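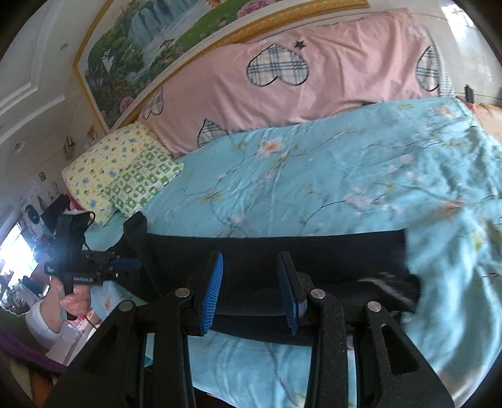 Black fabric, folded, over a floral sheet.

My mother changed the beds in our house every week, and I did the same for years without asking why. I now think most of us own too much bedding, wash it badly and replace it too soon. The stores are happy to help with all three.

Last April I went looking for one flat sheet, queen size. Vollano, the home store nearest me, sells its sheets only in sets. To get the piece I needed I had to buy a fitted sheet and two pillowcases I already had. The clerk told me single sheets stopped selling. I doubt that. I think they stopped being offered, and people took what was there.

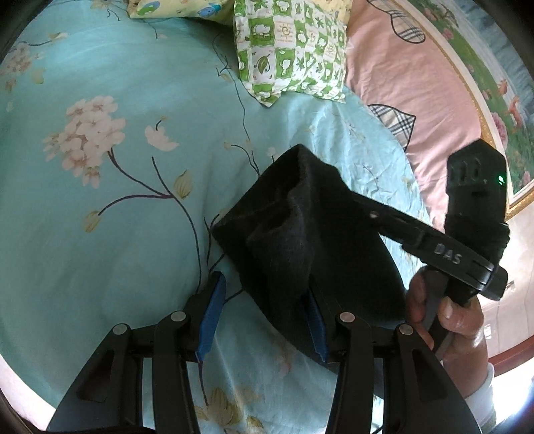 Pattern is the part of bedding that gets the least respect. The advice columns say to buy white, because white can be bleached and always matches. I have owned white sheets, and I was forever bleaching them. A print is easier to live with. On a pale teal-blue sheet with pink blossoms and dark branches, a small tea stain is not an emergency. It also gives you something to look at when you are home sick, and a plain white sheet does not do that.

Then there is thread count. My neighbor Nia Landeg paid $243 for a set with a very high number on the package, and it pilled before the year was out. Mine are about 200 and have lasted through two moves. One set is no test, but I would trust the feel of the cloth over a number on a box.

I would like to see stores sell sheets one at a time again, with the fiber and the weave printed in letters a person can read. I would also like more of us to mend. A torn hem takes 18 minutes on an old machine, and I sew slowly. Dwynwen Ellis, who taught me, cuts worn sheets down the middle and joins the outer edges – the good cloth ends up where you sleep. The seam bothers some people. I stopped feeling it after a few nights, and that sheet is still on my bed.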